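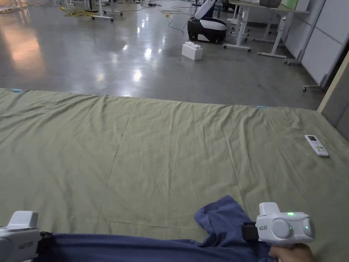
Fanni Vincze had been asked to explain why the equipment plan at Markstead puts people's hands first and robots second, and her answer was that the money goes further that way. She runs purchasing for the home tasks group, which teaches machines to fold, tidy and put things away.

"A pair of hand-held grippers costs us 2,658 dollars with straps, chargers and a spare set of fingers," she said. "A robot costs many times that before you've bought a single cable for it. If I have one good operator, I want that operator working every day."

The group ordered its first pairs from Rajput last April. Vincze asked for 5 and got three approved. The other two are back in this year's budget, along with a line she left out the first time.

"Straps," she said. "I didn't have a line for straps. They wear at the point where they pass through the housing, and a new one is cheap, but shipping isn't. Now I order 30 at once and keep them in a drawer."

She also underestimated furniture. Her first plan had plenty in it for electronics and nothing for a bed. The group does a lot of bedding and clothing work, and for a while people practiced on a table with a sheet over it. The cloth slid differently and the operators stood at the wrong height. A mattress and two sets of sheets came to 466 dollars.

"It was the easiest approval I ever got," Vincze said. "I should have asked for it in the first month."

Desks are on casters now, because the room gets rearranged between tasks. She wouldn't buy fixed ones again. Storage is a row of Keter cabinets in the hallway, and she says they are full.

On leasing, she is cautious. Zudside offered the group a two-year lease on grippers with repairs included. She turned it down after reading the section on wear, which left straps and finger pads to the customer. "Those are the parts that fail," she said. "I don't need insurance on the parts that don't."

What would she tell another group writing its first budget? She thought about that for a while. Price the operator's hours before anything else, she said, then work out how many pairs of grippers those hours can keep busy. Buy one pair more than that. Leave the robot order until the tasks are settled, so the arm's reach and payload can be matched to them.

Her own request for the coming year is due at the end of February 2026. It has the two pairs in it, more sheets, and a second mattress in a smaller size.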